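Ticket: Household chores, hand-held gripper, pickup over fabric
Status: Open
Opened by: Nayeli Villalobos
Date: Wednesday, March 27, 2024
Project: Drolix

Summary
The Drolix policy picks up objects fine from a bare tabletop. Over fabric it misses or closes early. We need to know if the fault is in the demonstrations or in the training step before we promise Kwiatkowski a tidying demo.

Steps to reproduce
Load the November checkpoint. Lay a blanket or other soft cloth on the work area. Place small dark objects on it and run the pickup task. The arm goes down, pauses above the cloth and closes on nothing. Same result after 3 restarts.

Checked so far
Finger pads cleaned, no change. Calibration redone, no change. Went through the demonstrations recorded over cloth and found many where the hand moves too fast.

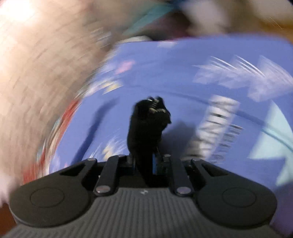
Cloth demonstration, blue fabric. Gripper sharp, background smeared.

The black object stays readable at the middle of the gripper, but the striped item to its right is blurred, and so are the pale patterns on the fabric. I would not expect a model to learn where the cloth surface is from footage like this. The set has 4,000 demonstrations and the filter only rejects dropped tracking, so blur gets through.

Reply from Adard support
Please set the blur threshold to 2 and rerun the filter. Send the kept count.

Update, Nayeli
Done. 3,000 kept. Retraining now on the Flakix machine. Asked the people recording to slow down over cloth and hold still for a moment before closing the fingers.

Note for Kwiatkowski
They asked if this can clear a bedroom floor yet. My answer is no. It can move things off a hard table with someone watching. Bedding and laundry stay a manual job until this ticket is closed.

Next action
Run the cloth test again with the new checkpoint and attach the logs here.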